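Accueil Listes Archives Par date Par fil Aide Connexion

Ce site utilise des cookies pour conserver vos préférences d'affichage. Accepter / Refuser

[atelier-etix] Re: Exercice des deux paniers, où on en est
De : Surachet Nakpan
À : liste atelier-etix
Date : 2019-07-17

Salut tout le monde,

Je réponds sur la liste et pas en privé, parce que les questions de Yaowalak vont intéresser tous ceux qui reviennent en août. Et puis j'ai très envie d'en parler, autant le dire tout de suite !

Pour ceux qui ont décroché après les examens : l'exercice n'a pas changé. Deux paniers en osier sur le bureau blanc, un grand devant, un petit au fond contre le mur, et le rouleau d'adhésif comme objet. Le robot doit aller chercher le rouleau et le déposer dans le panier demandé, bras droit uniquement. Sur le papier c'est l'exercice le plus bête du monde. En pratique on y a passé des soirées entières et j'ai rarement autant appris en si peu de temps (les cours de commande du premier semestre me paraissent tout à coup beaucoup plus concrets).

Le rouleau est un objet formidable, je ne m'en lasse pas. À plat il ne pose presque aucun problème, mais dès qu'il est debout contre un rebord, avec le trou vers l'extérieur, il faut choisir : pincer la tranche ou passer un doigt dans le trou. On a commencé par pincer. Tout se joue alors dans les derniers centimètres, quand la main arrive au-dessus et que la moindre erreur de poignet pousse le rouleau au lieu de le saisir.

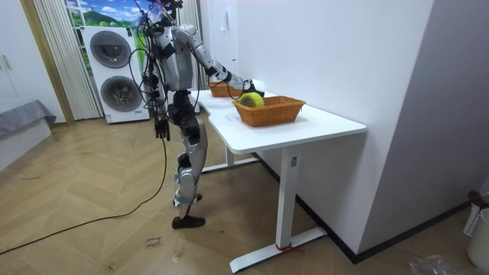 Yaowalak Petchrat a écrit :

> Bonjour à tous,
>
> J'ai relu les notes de la dernière séance et j'ai trois questions
> avant de toucher au code.
>
> D'abord la prise. Dans Grurar on a toujours une ouverture de main
> fixe pendant l'approche. Est-ce qu'on garde ça ? Pour moi c'est une
> facilité qu'on s'est accordée au début et qui nous coûte maintenant.
> Si on ouvre progressivement, on peut arriver plus bas sans
> accrocher le bord du panier.
>
> Ensuite les enregistrements. Je vois 569 essais dans le dossier
> partagé, mais le fichier de suivi n'en mentionne que 451. Est-ce
> que les autres sont à jeter, ou bien ils n'ont pas encore été
> annotés ? Je ne voudrais pas réentraîner sur des essais où
> quelqu'un a repris la main au milieu du geste.
>
> Enfin, Jalthorpe. On s'inscrit ou pas ? Le règlement demande que
> l'équipe fournisse une description de la tâche et un journal de
> séance. Nos journaux sont illisibles, y compris les miens.
>
> Je suis partante pour tout, mais j'aimerais qu'on se décide avant
> de recommencer à régler des gains à minuit.
>
> Yaowalak

Merci pour ce message, franchement il tombe très bien. Je réponds dans l'ordre.

1. La prise

Oui pour l'ouverture progressive, cent fois oui ! J'ai fait une première version dans une branche à part (elle s'appelle « main-douce », vous pouvez vous moquer). L'ouverture dépend maintenant de la hauteur de la main au-dessus du plateau. Il reste un défaut que je n'ai pas résolu : quand la consigne change trop vite, le pouce démarre avant les autres doigts et on perd l'alignement. J'ai mis un filtre tout simple sur la consigne, c'est mieux, mais je sens bien que ça retarde la fermeture. Si quelqu'un a suivi l'option « systèmes échantillonnés » et veut regarder, je prends.

Pour le doigt dans le trou du rouleau, on a un prototype de trajectoire mais je ne le trouve pas encore présentable. L'idée est de présenter l'index de côté puis de tourner le poignet. C'est très joli en simulation.

2. Les enregistrements et la dépose

Les 451 sont les essais annotés et relus, on peut s'en servir sans crainte. Les autres sont dans un état variable : il y a des reprises en main, des arrêts demandés par l'opérateur, et quelques fichiers dont l'horodatage est faux parce que l'horloge du portable avait été remise à zéro. S'il vous plaît, ne supprimez rien. Les essais interrompus m'intéressent beaucoup pour le détecteur d'échec dont on parlait au printemps, et ça ferait un très bon mini-projet pour un nouveau.

Règle à partir de maintenant : on note la reprise en main au moment où elle a lieu, avec la touche prévue pour ça dans Grurar (F5 ou la pédale). Pas le lendemain, pas de mémoire.

Sur la dépose, le petit panier du fond est de loin le plus intéressant des deux. Le bras doit aller plus loin, l'avant-bras plonge, et les doigts doivent passer le rebord sans le toucher. On a séparé la dépose en deux mouvements distincts, d'abord atteindre le panier, ensuite descendre, et on travaille chacun à part. Pour le premier, on peut très bien laisser le rouleau dans le grand panier et n'étudier que la portée du bras, c'est reposant pour les nerfs et on voit beaucoup mieux ce que fait l'épaule.
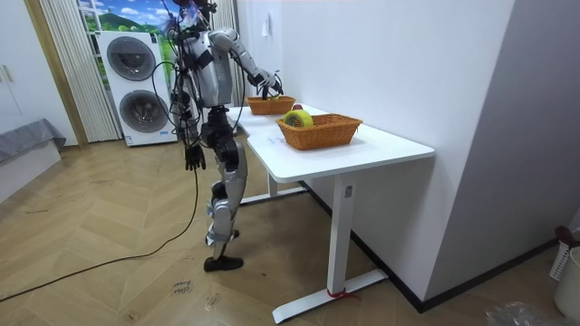

3. Jalthorpe

Je suis pour qu'on s'inscrive ! La rencontre a lieu en août, catégorie « manipulation domestique », et notre exercice entre dedans sans qu'on ait rien à inventer. Chaque équipe dispose de 48 minutes sur place, installation comprise. C'est court, surtout si on compte le temps de dérouler les câbles, de redémarrer le portable et de refaire l'étalonnage du bras. Il faut donc que la mise en route devienne une routine, avec une feuille que n'importe qui peut suivre.

Voici ce que je propose comme répartition, à corriger librement :

- Yaowalak : la branche main-douce, relecture et fusion si elle te convient. Tu as le dernier mot sur l'ouverture de la main.
- Moi : la description de la tâche pour le dossier, plus la procédure de démarrage.
- Le groupe Patwary (les première année, c'est le nom qu'ils se sont choisi) : les journaux de séance. Un modèle est dans le dossier partagé, il tient sur une page.
- Quiconque est libre : la reprise des essais non annotés, par petits paquets.

Il faut cinq inscrits pour valider une équipe. Si vous voulez en être, répondez à ce message avec votre nom et dites si vous pouvez vous déplacer. Pas besoin d'avoir déjà fait du pilotage, on vous montrera, et c'est vraiment grisant la première fois que la main suit la vôtre.

4. Petites choses pratiques

Avant chaque séance, merci de vérifier que le câble long est bien écarté de la zone où on se tient. Les paniers se replacent d'après les repères de la fiche, et on prend une mesure au mètre avant le premier essai. Je sais que c'est pénible. La semaine où on ne l'a pas fait, on a passé deux heures à chercher un bug qui était en fait un panier déplacé de trois doigts.

L'arrêt d'urgence reste dans la main de la deuxième personne, jamais posé sur le bureau. Personne ne pilote seul, même pour « juste un essai ».

Pensez aussi à nommer vos fichiers avec le panier visé (grand ou fond) dès l'enregistrement. Yaowalak a écrit un script qui refuse les noms incorrects, il est un peu sévère et je l'adore.

5. Pour la suite

Une fois le rouleau maîtrisé dans les deux sens, j'aimerais qu'on passe à un objet mou, une chaussette par exemple. Tout ce qu'on sait faire sur la tranche d'un rouleau ne servira presque à rien et il faudra repenser la fermeture des doigts. J'ai déjà des idées et aucune n'est raisonnable. Si vous avez lu des choses là-dessus, envoyez les références sur la liste, même en vrac.

Yaowalak, dis-moi si le filtre te semble acceptable dans l'état ou si tu préfères que je l'enlève avant ta relecture. Je peux aussi passer à l'atelier te montrer le décalage du pouce sur les courbes, c'est plus parlant que mes explications.

À très vite,

Surachet

--
Liste atelier-etix
Pour se désabonner, écrire à la liste avec « désabonnement » en objet.

Message précédent Message suivant Répondre Haut de page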